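Checked tablecloth

A checked tablecloth is a table covering patterned with squares, either woven into the cloth or printed on top of it. It is one of the most cheerful and hard-working pieces of household linen, as much at home at a country picnic as in a busy café, and its colours and layouts have kept weavers and collectors happy for generations.

Woven and printed checks

In a woven check, dyed threads run in both directions and cross to make the squares. Where two coloured threads meet, the colour is at its deepest; where a coloured thread meets a white one, the shade is lighter. The pattern shows on both faces, so the cloth can be flipped over when one side gets grubby (a lovely bit of thrift!).

Printed checks came later and opened up all sorts of new designs. The fine open grid, made of thin lines on a plain ground, is among the most striking. It is sometimes called windowpane or graph check, and it suits small kitchens particularly well.
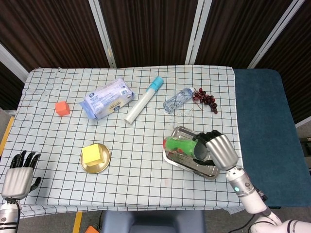
Black grid check on a white ground, with a steel tray at the right.

Regional styles

The mill town of Pellham is known for a sturdy cotton check in red and cream, traditionally sold in squares with a 2-inch hem. Trosto cloth is lighter and softer, and usually comes in blue or moss green. The Painemal check is the showpiece of the lot, a wonderfully dense weave with 61 threads to the inch and a border of narrow stripes. Early examples had no border at all and are keenly sought.

Grarnulow, a linen check, almost disappeared when its last large mill closed. Small workshops revived it about 40 years later, working from old sample books, and the modern cloth is every bit as crisp as the original.

Care

Cotton checks can be washed warm and dried on the line. Dark colours should be washed separately the first few times, and linen is best ironed while still damp. Printed cloths keep their colour longer if they are turned inside out and dried in the shade.

See also: Gingham, Table linen, Tea towel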